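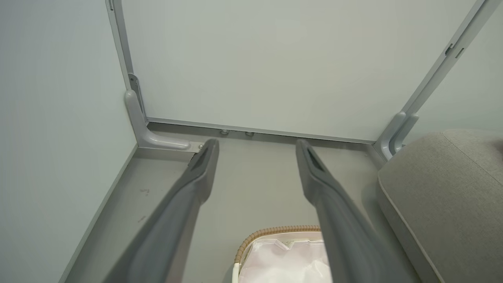
White panel, thin metal rails. The partition look, in miniature.

Thin Walls

What we hear of each other, and what we pretend we don't

The man in 9 has a cough. Two short, one long, then the tap. I know his ringtone and how he takes bad news, which is standing up, pacing, floor creaking at the turn. I have met him once, at the mailboxes. He said it looked like rain.

This is the Rallis building, Diltisby, north side of the river. Old glove factory. Carved up into apartments in a hurry and it shows. Brick on the outside, lovely, two feet thick. Inside, between you and your neighbor, a sheet of something on a metal stud, air, another sheet of something. Hang a picture and you'll hear about it.

I've been collecting thin wall stories since March. Wasn't hard. Mention it at a bus stop and people start talking before you've finished the question. A nurse who learned to sleep through a trombone. A couple who found out their neighbors were getting divorced before one of the neighbors did. A student over in Cuvham who sneezed and got a "bless you" from a stranger's kitchen, and was so rattled she didn't cook for two days. Toast only.

Some figures, quick. The Rallis has 442 apartments. Last year the management office logged 904 noise complaints. Music is in there, sure, and dogs. But go down the list and a lot of it is just living. Footsteps. Drawers. A blender at 6 a.m. "Laughing, continuous." Somebody wrote that down and handed it in at a desk.

Zdeňka Vlček tests walls for a living. Goes into new buildings with a loudspeaker, blasts noise into one room and measures what comes out in the next one. Neighbors love her, she tells me, very flat. She walked my place on a Sunday, knocking with one knuckle like a doctor. Knock knock. Stop. Knock. Then got down on the floor with a flashlight and looked along the baseboard.

"There's your problem," she said. "You've been blaming the wall."

Gaps. That was the news. Sound is like water, finds the crack, and a halfway decent wall with an open seam along the bottom is a bad wall. Outlets set back to back are bad too. Same with pipes, same with the space over a dropped ceiling where the partition just gives up and everyone shares one long attic of air. She stuck a business card under my baseboard and it went in up to her thumb. Eleven minutes in the apartment and she'd found five places. I had been saving up for foam.

About the foam. Don't. The bumpy kind people stick up with tape takes the echo out of your own room, your voice sounds nicer on calls, and next door gets exactly what they got before. Weight is what stops sound. Weight and a gap in the structure, so the one side doesn't shake the other. A second layer of drywall helps. A bookcase, full, shoved tight up against the shared wall, helps a litle. Sealant along the bottom edge costs less than lunch, stays soft, goes on in an afternoon.

So I did the sealant. Saturday job. Back ached. The cough is still there but it has moved off, like he's taken a bigger apartment.

And here I have to admit something, I missed it a bit.

Deirdre Ní Chonaill gets this. She grew up in a row of cottages where the dividing wall was one brick and some wallpaper, and now she runs the tenants' newsletter at Hisow Court, across the bridge, where the walls are if anything worse than ours. She has lived there since her kids were small. The kids are gone and she could move and she hasn't.

"My mother knocked on the wall when the kettle was on," she says. "Next door knocked back if they were coming. No phone, didn't need it." At Hisow Court she's had the knock twice. Once was a complaint. The other time was the woman on the far side who'd gone down in the bathroom with a broken hip and used a shampoo bottle, bang bang bang, until Deirdre went round with the spare key.

She prints the complaints in the newsletter, apartment numbers off. Best page in it. "To whoever practices the same four bars: it goes UP at the end." "Your alarm rang all weekend, are you alive?" Somebody answered that one in the next issue. Visiting a sister, sorry, alive.

There are manners to it, everyone agrees on that, and then no two people give you the same ones. Never mention what you've heard. Or, always mention it, early, nicely, before you hate them. Bring something when you go round. Don't bring anything, it looks like a bribe. Zdeňka, who measures this stuff all day, says she has never once complained about a neighbor and wears earplugs. Deirdre says a note under the door is the coward's way and she's written dozens.

What you owe somebody whose crying you can hear, I asked everybody that. Long pauses, mostly. The nurse said she turns her radio on, low, so they know the wall goes both ways. One man said he runs the faucet.

New rules are supposed to be coming for conversions like ours, tougher tests, done before anyone moves in instead of after. Zdeňka has seen drafts. Good, she says, if anybody checks. It won't do anything for the buildings already up, which are the ones we're all lying awake in.

Half past ten as I finish this. Tap running in 9. Two short, one long. I left one of the five gaps, the one behind the radiator. Couldn't reach it with the gun, is what I told Zdeňka.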